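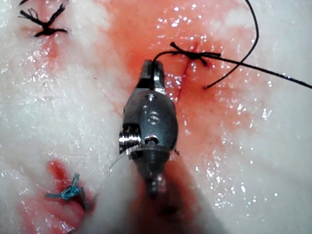 Needle driver with its jaws closed, black suture tied off beside the tip.

Westier needle driver, robotic, reviewed by Mhairi Lindsay
November 2, 2019

We bought two of these from Govindasamy in August for the suturing bench at Cundness. The first did 300 throws without trouble. The second developed a grip fault at throw 74. The jaws closed, the console showed full grip, and the thread slid out as soon as the wrist turned past halfway. No alarm, no entry in the error log.

I swapped the arms over and the fault followed the instrument. Nimico, who service our arms, found a stretched jaw cable. 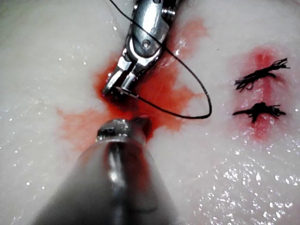 Grip matters most when you're pulling a knot down. Lose the thread there and the tension goes with it - you may not notice until the gap opens. Two knots one above the other on an incision, like the black pair on the right, can look fine and still need checking with a probe.

The replacement came in nine days and has held so far. Good jaws, smooth wrist, poor fault reporting. Three stars. I'd test grip at full wrist turn before every session.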